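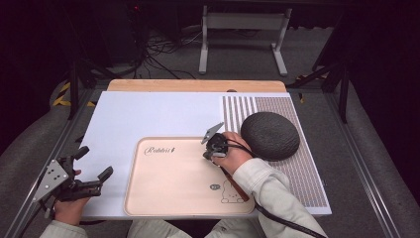 Una de las mesas de la jornada, con la bandeja y el tapete estampado sobre el tablero blanco.

Visita a Dalo, Girmont

Fuimos en octubre, en coche desde Salinas, cuatro personas. Dalo vende menaje pequeño: bandejas, tapetes, cubiertos sueltos y posavasos, casi todo para desayunos y meriendas. Una vez al año abre el almacén y la sala de muestras a quien se apunte. La entrada es gratuita, pero hay que reservar por correo y contestan despacio. A nosotros nos confirmaron dos días antes.

El edificio está a las afueras de Girmont, pasado el puente, en una calle sin aceras. No hay cartel grande. Se entra por el lateral, donde se recogen los pedidos, y allí nos dieron una pegatina con el nombre y una hoja con el recorrido. Éramos 25 en nuestro turno, y en los pasillos del almacén íbamos justos. Si se puede elegir, recomiendo el primer turno de la mañana.

Nos acompañó Kamarul Pillai, que lleva el catálogo. Empezó por las estanterías. La referencia más alta que tienen ahora es la 784, aunque muchas de las antiguas ya no se fabrican y los números no se reutilizan. Las bandejas se guardan de canto, separadas con papel, y los tapetes enrollados en tubos de cartón. Preguntamos si los tapetes no cogen la curva. La cogen, y por eso antes de mandarlos los dejan un día entero extendidos con peso encima. De los cubiertos vimos poco: estaban en cajas cerradas y solo abrieron una.

Después se pasa a la sala de muestras, que es lo que más me interesaba. Son mesas de trabajo con un tablero encima, y en ellas se prueban combinaciones antes de hacer el catálogo: qué bandeja va con qué tapete, dónde se pone el cubierto, cuánto hueco queda para la taza. Parece una tontería hasta que uno intenta hacerlo. Un tapete con mucho dibujo se come la bandeja si se ponen uno encima del otro, y por eso casi siempre los colocan al lado.
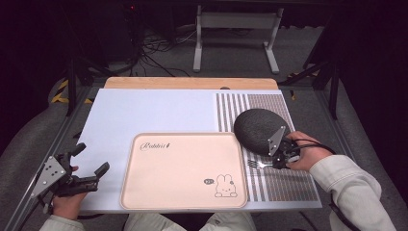
La bandeja «Rabbit», con el conejo en la esquina, y un tenedor plateado junto a ella.

La serie del conejo fue la que más comentarios tuvo en el grupo. A mí me gustó que el dibujo sea de línea sencilla y ocupe solo una esquina, con el letrero en la contraria. Queda casi toda la superficie lisa, y una tostada no tapa la cara del conejo a menos que se ponga encima a propósito. El bocadillo diminuto que tiene al lado no lo había visto en el catálogo impreso. La bandeja tiene las esquinas redondeadas y un borde un poco levantado.

El tapete de rayas me convenció menos. Es bonito, con bandas estrechas en blanco y un marrón grisáceo, pero la parte de dibujo más tupido cansa la vista si se mira un rato. En una mesa clara funciona mejor que en la de mi casa – la mía es oscura y tiene ya bastante veta.

El tenedor se prueba primero a la derecha de la bandeja, según nos contaron, y luego dentro, en diagonal. Con el borde levantado hay que fijarse en el largo: si el mango apoya en el borde, el tenedor baila. Kamarul nos dijo que lo miran siempre antes de vender los dos artículos juntos, y que una merendera de la línea Nutora se retrasó un año por ese motivo. No pudimos verla porque no quedaban unidades.

Al final hay una tienda pequeña con restos de serie y piezas con algún defecto de impresión. Los precios están bien, pero no envuelven, así que conviene llevar una bolsa rígida o papel de periódico. Se paga con tarjeta o en efectivo. Yo compré dos bandejas lisas y un tapete que venía con una esquina doblada. Con unos cuantos libros encima se ha quedado plano.

Datos prácticos: se aparca sin problema en la explanada de detrás. El almacén no tiene calefacción, así que mejor ir abrigado. El baño está en la planta de arriba y se llega solo por escalera. Para comer, en Girmont hay dos bares junto a la plaza; fuimos al de la esquina y pusieron un menú correcto, con una sopa de ajo bastante buena. La vuelta a Salinas la hicimos por la carretera vieja, que es más lenta pero tiene menos camiones.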